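Our project was to try out a household pickup service called Dramine for a humanoid robot and say whether a normal person would want to pay for it. You subscribe, you get a box of cables, a login and a bunch of ready-made tidying tasks, and the robot is supposed to do the rest. There were 3 of us on the team (me, Soudabeh Moradi and Ehsan Daneshvar), and I got the fun part, which was writing down every single thing that went wrong!

We picked cushions for our main task. Ehsan wanted cups, but I really didn't want to spend June sweeping up cups, and a cushion is soft and floppy and a good test of whether the hands know when to stop squeezing.
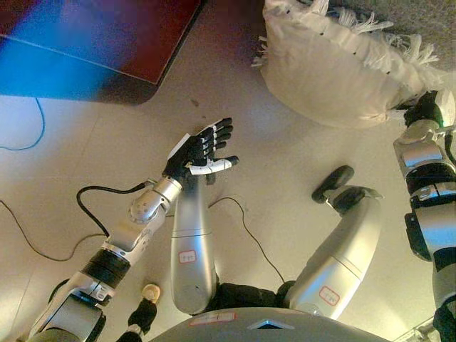 Section 2: Setup and first runs

Getting logged in took forever. The quick start sheet says 60 minutes and we were still typing in codes at dinner time - Soudabeh ended up calling the help line, and a really nice guy there named Santosh walked her through it. After that the menus are pretty easy. You choose a task, choose a speed, and press go.

The fringe was the hard part. A black hand closing on a corner of the cushion is one thing, but those long white tassels slip between the fingers, and the software kept scoring a grip as "good" when all it had was tassel. We turned the speed down to the lowest setting and things got a lot better (also a lot more boring to watch, sorry Ehsan).

We logged 53 tries in total. I threw out the ones where we pressed the wrong button, and they're listed in the appendix so you can check that I'm not cheating.

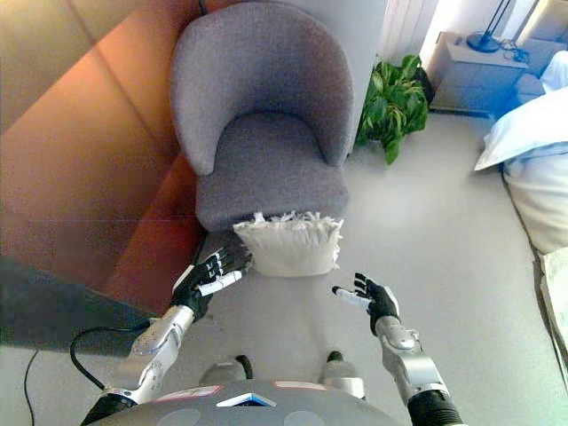

What I liked most was the replay screen. You can scrub back through a try and see what the hands were told to do next to what they did, and that's how we found out our height setting was off. What I didn't like is that you can't save your own settings on the basic plan! Our teacher, Ms. Sýkora, asked if we'd recommend it, and my answer is yes for a school lab, no for my mom's house yet.

If I did it again I'd start with a plain cushion and work up to the fringe.

14 shares | 3 comments

Afshin Azimi: Nice write-up! Did you try the two-handed mode?

Ehsan Daneshvar: We did, it's in the appendix. And I still say cups.

Afshin Azimi: Team cups here too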